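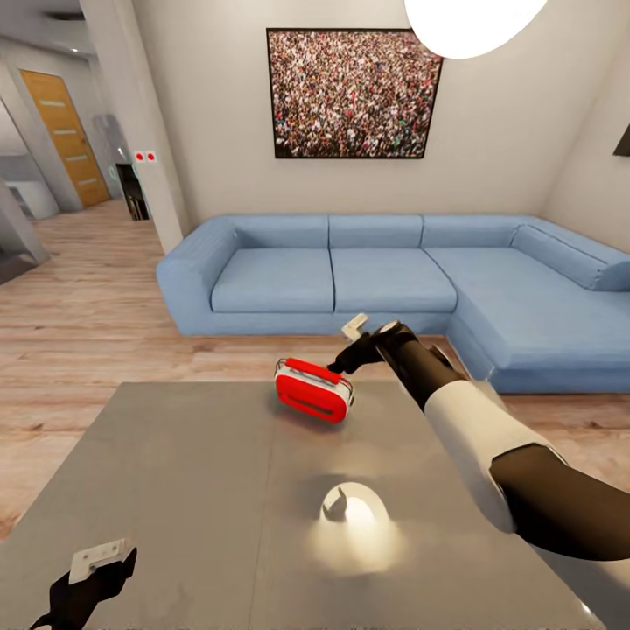
August, bench notes, sourdough side project

Starter is alive again! Fed at 7 a.m. with the Onuoha rye, and by lunch it had pushed the lid right off the jar. Last batch on the plain white flour took all day to do half of that, so I'm sticking with rye for feeding and saving the white for the dough itself.

Dough 9: 20 g salt, same as before, but I held back a splash of the water until after the rest. Much easier to handle — it came off the bench in one piece and I barely needed the scraper. Stretch and fold every half hour, four times, then into the Pumo basket (the long one, not the round one with the torn cloth).

Oven notes. The dial on the Foken lies. Set to the usual mark, the probe said we were 43 degrees under, even after a long preheat. Turned it up and waited. Lid on for the first part, lid off when the top looked pale gold. The ear on this loaf is the best I've had, really sharp and blistered all along one side!

Crumb is open near the top and a bit tight at the bottom. I think I shaped it too hard. Or the bottom is just running cold, in which case the steel should go in next time. Try one change, then the other, please don't do both at once (I know, I always do both at once).

Taste: mild, nutty, nice chew. Way better toasted the next morning.

To do before dough 10:
Order more rye from Ondaton, we're down to the last bag
Sew up the round basket cloth
Write the real oven temps on tape and stick it by the dial
Jar in the fridge is discard, use it for crackers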